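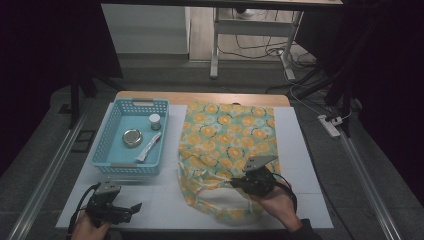

Do I need experience in packing or in housekeeping to apply?

Experience is not necessary. We show you every task on the first day, and most of our people came to us from very different work. Patience is more useful, and also that you like small things to be in their right place.

Packing and Tidying Assistants, part-time
Skirnura Household Services, Drovow

Skirnura prepares small household sets for people who move into a new home and for families who want help to put their things in order. A set can be very simple: a plastic basket, a fabric bag, a few tins, tubes and little containers for the bathroom or the sewing drawer. Our customers receive everything already sorted, so on the first evening they can find what they need. We are looking for assistants to join our packing room in Drovow from July.

The work

You will sit or stand at a table with a white top and work on one set at a time. The printed list tells you what belongs in the basket and what belongs in the bag. Small items go in the basket first, because they get lost easily. Round tins are placed flat, and containers with a cap stand upright when there is space for it. Tubes can lie across the bottom. Please do not fill a basket higher than the handles, the customer must be able to carry it with both hands.

The fabric bags need more attention than many people expect. They arrive to us folded and they have wrinkles. Before a bag is packed or put away, it is laid flat on the table, smoothed from the middle to the sides, and then the handle is pulled straight. We do not iron them. A bag that is well smoothed by hand is good enough, and a bag with a flower print forgives a lot.

When the set is complete, you check it one more time against the list, sign the list and bring the set to the shelf by the door. A full set for a small household is finished in 15 minutes by a person who knows the work. In the first weeks it takes longer and this is normal. We never pay by the piece.

On some days we also do returns. Customers send back the baskets and bags they do not use any more, and we take out what is still inside, clean it, and sort it again. Returns are slower work and not everybody likes them, so we change the turns every week.

What we ask from you

You are 18 or older and you can work in Drovow legally.
You can read a short list in English. You do not need to speak it perfectly, many of us do not.
You can lift a box of 11 pounds from the floor to the table.
You can work with both hands on small objects for a longer time. If you have pain in the wrists or had an operation on the hand recently, please write it to us before you apply for a trial shift, and we will look together if there is a suitable task.
You come on time. The door to the building is locked at 8:30 in the morning and after this someone must walk down to open it.

What we offer

A contract for 15 hours a week, in three shifts of five hours. You can choose mornings or afternoons, but please stay with your choice for at least one month, otherwise the plan becomes very difficult for us.
A payment of 800 a month before tax, paid on the last working day.
Paid training in the first week.
A break of half an hour in every shift, which counts as working time. There is tea and coffee in the kitchen, and a refrigerator where you can leave your lunch with your name on it.
A discount of 50 percent on all baskets and bags from our own Rashidi line, also for gifts.

We have places for mornings and for afternoons. At the moment the afternoon shift is missing more people, so an answer for the afternoon group will probably come faster.

What to wear and bring

Comfortable clothes with sleeves that are not too wide, as wide sleeves catch on the basket handles. Closed shoes. No rings with stones, they pull threads from the fabric. Long hair should be tied back. We have lockers for coats and bags, but you must bring your own small lock.

How to apply

Write a short e-mail to the packing room office at Skirnura with the subject "Packing assistant". Tell us in a few sentences who you are, which shift you prefer and from which day you could start. A resume is welcome but it can be one page, and a photo is not needed. If writing is difficult for you, you can also come in person. The office is open for applicants on Saturday from 10 to 12, on the second floor of the Grellell building, entrance from the yard side. Please use the stairs on the left, the other stairs go only to the storage.

After this we invite you to a trial shift of two hours. The trial is paid also if you decide that the work is not for you. You will pack a few sets with a colleague beside you and you can ask everything you want. We give our answer within one week, by e-mail or by phone, and we answer to everyone.

Some more practical points

The bus stops in front of the Grellell building, and bicycles can be left in the yard. Parking for cars is possible on the street but it is often full in the morning. The packing room can be reached by elevator, please ring at the yard entrance and we will come down. The room is heated in winter, but the floor stays a little cold, so warm socks are a good idea.

Students are welcome. If you have exams, tell us two weeks before and we will change your shifts. Couples and friends may apply together, but we cannot promise the same shift for both.

Applications are accepted until all the places are taken.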